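## 3. Collecting unwanted toys in Marnham

Our survey went to 20 households in Marnham and three in Mundton. Menaka Sultana wrote the questions and Nimal Jayasinghe entered the answers. We asked what families did with toys their children had outgrown. Most kept them in a loft or cupboard for years, and soft toys were kept longest.

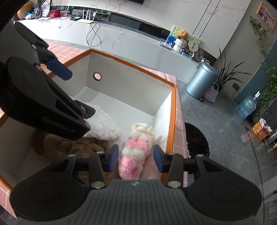
*Figure 2. Pink and cream plush item in an open box.*

The two charity shops we visited would not take soft toys without a safety label. This rules out anything home-made, and many older toys whose labels have been cut off – parents did not know this. Garnville has a textile bank that takes them for rag.

We had planned a second round of visits in December but ran out of time. Mal-soon Ki has kept the blank forms.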